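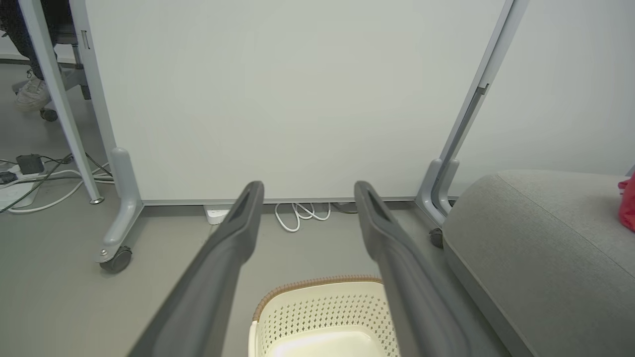
Según Sutrisno, lo de separar por color está sobrevalorado y lo que manda es la fibra. Vale, en parte. Apuntes tema 3, cuidado textil:

Lana: agua fria, sin frotar, secar en plano.
Algodón: aguanta casi todo. Encoge sobre todo la primera vez, hasta un 6 % segun tejido.
Viscosa: pierde resistencia en mojado, ojo al centrifugar!!
Seda: jabón neutro, nada de lejía.

Símbolos: cubeta = lavado, triángulo = blanqueo, plancha con 2 puntos = temperatura media.

Falta tintes, lo vemos en mayo. Traer etiquetas de casa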